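Tilto packing notes

I put this data together with the day crew at Drellier, where we're trying out automatic packing for soft pouches. It has 50 sessions so far, and six of them are bouillon only (those pouches crumple like crazy!).
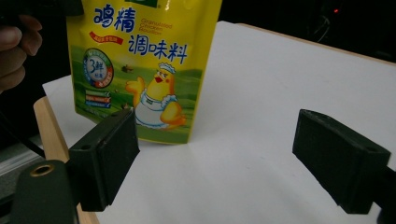 Granulated chicken bouillon pouch, held upright over white paper.

The packers pick the grips, so their job is part teaching now. Shifts on this table stop at 30 minutes – they asked for that, and I'm glad they did. Labels are still messy in the June folder.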